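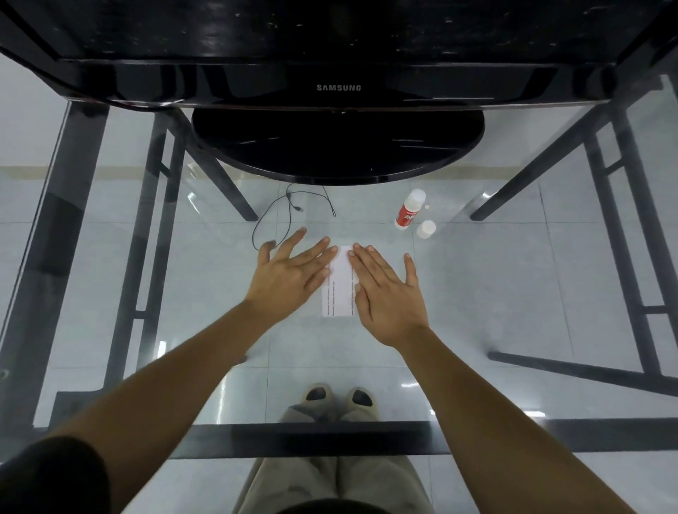
Speaker notes, page 3

OK, second part, and I want to slow down a little, so if you still have coffee to finish, please finish it. We did the paper side of the home office already — the folders, the drawer, the shoebox of receipts — and now we get to the piece of furniture I promised to be fair about. The glass desk. (Wait for the groan. There is always a groan.)

I like glass desks. I had one for years in the Bundby house and I would have another tomorrow. They let a small room breathe, and you can see your own floor tiles right through the top, so a narrow room with a pale floor doesn't feel chopped in half. What I want to talk about is what they ask of you in return, and it's mostly to do with the patch under the monitor.

Look at the screen first. It's a Samsung, black, glossy, and if you look along the top edge you'll find dust and little smudges. I would bet every one of you has the same at home. We sit in front of the thing and look straight at it, and the top of it is a shelf we never see. Ask for hands: who has wiped the top of their monitor this month? Let people laugh, don't rush it.

Now let your eye drop to the glass. A thin black cable, coiled loosely. A white bottle with a red label. A white cap near it, a tiny round white thing, and a slip of paper with small print on it. I'm not going to guess at what the paper says. What I'd like you to notice is how small all of it is. If I swept it into my hand I could carry it to the kitchen in one go, and yet this is the sort of collection that can sit on a desk until June, because every piece needs its own little decision and none of them is big enough to make you get up.

So we make the decisions. I do it in the same order every time, and I ask the people who come to the Godivlow evenings to say it out loud, which they hate for the first five minutes and then they rather enjoy.

Paper first. Read it, all of it, both sides. Then it goes in the folder or it goes in the recycling. If it belongs with something in a box, put it in the box.

Bottles next. Read the label, put a cap on it if it needs one, and walk it to the room where you use it. If you use it at the desk, fine, it can live at the desk, but give it a spot off to the side.

Then small round things. (Hold up the jar.) Mine is an old jam jar and it has no lid. Caps, feet, buttons, whatever came off something. I empty it when I change the clocks. I have found the owner of a part in there more often than you'd think, and the rest I throw out with a clear conscience.

Cables last. Plug in the other end, or try to. If you know what it belongs to, put a tag on it. If you don't, it gets one season in the cable bag. I counted mine before the Oosthuizen talk, only for the slide, and I had 85. I live alone! I own one laptop and a lamp. Pause here, people will want to tell you theirs.

Then you clean, and only then. Top of the monitor with a dry soft cloth, screen off. Then the round base of the stand — lift it if you can, gently, with two hands on the screen, and have someone with you if it's a big one. Then the glass, with a damp cloth and a dry one straight after. Do it with the light coming from the side, because glare on glass hides streaks from one chair and shows every one of them from another. And please run the cloth along the black rails and legs of the frame while you're down there. Dark metal holds dust just as well as the monitor does.

If somebody asks about trays: yes, one, shallow, and it stays empty overnight. If somebody asks about cable clips: the Skornau handout has a page on them, and I brought 100 copies, they are on the chair by the door.

Check the clock at this point. If we're behind, skip the drawer dividers and go straight to the question about shared desks, that one always gets people talking and it needs the full ten minutes. If we're ahead, pass the jar around.

Next page is lamps. Lights down a little for that, please.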